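Chapter 4
Materials That Touch Our Food

Before you read
Think of the last meal you ate at home. Which objects touched the food before it reached your mouth? Write them down in the order of use, and next to each one write the material. Keep the list, you will need it again in section 4.3.

4.1 Why the material matters

In the last chapter we studied how heat moves through a solid body. Now we turn to a question that is closer to daily life: what happens at the surface where food and an object meet? A surface can give something to the food, it can take something from the food, or it can stay almost unchanged. Engineers call the third case inert behavior, and it is the one that we usually want at the table.
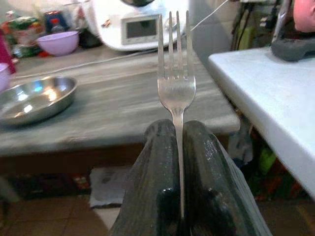
No common material is fully inert. Iron gives a small amount of metal to a sour sauce. Some plastics take the color of tomato and keep it for years. Unglazed clay holds water in its pores, and with the water it holds smell. The student should therefore always ask about two things together – the material and the food.

Stainless steel is an alloy of iron with chromium and often nickel. The chromium reacts with oxygen in the air and forms a very thin layer of oxide. If the layer is scratched, it forms again when air can reach the metal. This is the main reason why steel of this kind resists rust, although salt that stays on it for a long time can still make small pits. 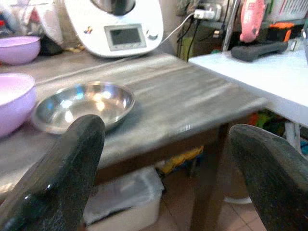 Plastics behave in another way. They are made of long molecules, and small molecules can move between them. The movement is slow when the plastic is cold and faster when it is warm. Fat helps many of these small molecules to leave the plastic, so a cup that is suitable for cold water may be less suitable for hot soup with oil.

In this chapter we will return several times to a survey of home kitchens in the town of Trilluren. It was made in June by students of the Hollby evening course, who visited 71 homes and recorded the materials in use. In 20 of them the students found at least one item whose material the family could not name.
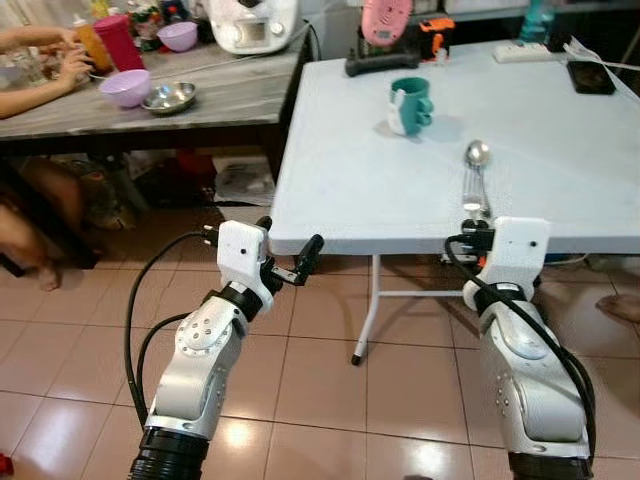
Figure 4.3 White folding table on a beige tiled floor.

The survey also looked at work surfaces, and these are easily forgotten. Bread, fruit and dough often lie directly on them. Stone, tile, wood and coated board differ in how much liquid they absorb, and section 4.5 compares them in a table.
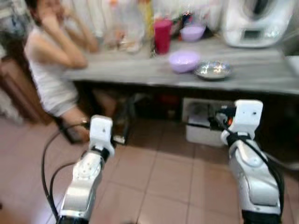 4.2 Words you will need

Migration: the movement of a substance from a material into food.
Absorption: the movement of a substance from food into a material.
Alloy: a metal mixed with at least one other element.
Pore: a very small opening in a solid.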